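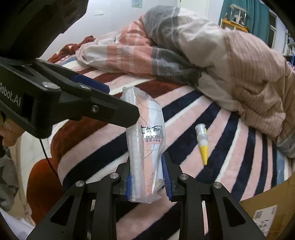 Maiara Andrade me escribió hace unos días que ya iba siendo hora, que lleva desde enero preguntando cuándo abríamos y que si esta vez iba en serio. Pues sí, Maiara, va en serio: ¡Nutcombe abre sus puertas el 12 de agosto de 2019 y estoy que no quepo en mí!

Soy Aaliyah Cormier, llevo la programación del parque y me han dejado escribir la nota de prensa a mi manera, así que os la cuento como se la contaría a una amiga. Los que nos conocéis de antes sabéis que Nutcombe era una feria pequeña junto al lago, con su noria, su puesto de churros y poco más. Cerramos para hacer obras y la cosa se nos fue creciendo (mucho, mi jefe todavía resopla cuando ve los planos). Ahora hay una calle principal entera, un teatro cubierto y dos atracciones nuevas que he probado más veces de las que debería confesar en un comunicado oficial.

La primera es Bulodness, una montaña rusa familiar que sale de dentro de un molino y pasa rozando el agua. Son 345 metros de recorrido, sin inversiones, y aun así yo grité en la primera curva como si me fuera la vida en ello. La segunda es el Tren de Marchand, mucho más tranquila, de las que se disfrutan con un helado en la mano mientras el revisor va contando la historia del valle. Ese señor se inventa la mitad, os aviso, y cada viaje le sale distinto.

Las dos las ha construido Zernar, el mismo taller que restauró nuestra noria antigua. La noria sigue donde siempre, con sus cabinas pintadas a mano, y por la noche se enciende entera. Si podéis, quedaos hasta el cierre, que el paseo de vuelta por la orilla con las luces encendidas es mi rato favorito del día.

También hemos abierto nuestro primer hotel, pegadito a la entrada, con 23 habitaciones, todas familiares. Los huéspedes entran al parque antes que el resto y desayunan en la terraza del lago. Yo dormí allí durante los ensayos y bajé a Bulodness todavía con cara de almohada, ¡qué maravilla no tener que buscar aparcamiento! 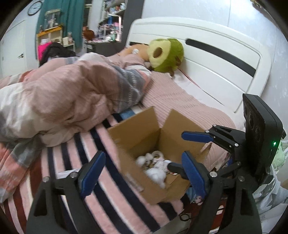 Entradas y horarios

El parque abre de diez de la mañana a nueve de la noche durante todo el verano. Las entradas se compran en nuestra web o en taquilla, y los menores de dos años pasan gratis. El hotel se reserva aparte, también en la web, y la entrada al parque va incluida en la estancia.

Para prensa y blogs: si queréis venir a grabar o a montaros en todo antes de publicar, escribidme a través del formulario de prensa de Nutcombe y os busco un hueco. Traed calzado cómodo y una chaqueta, que junto al lago refresca en cuanto se va el sol.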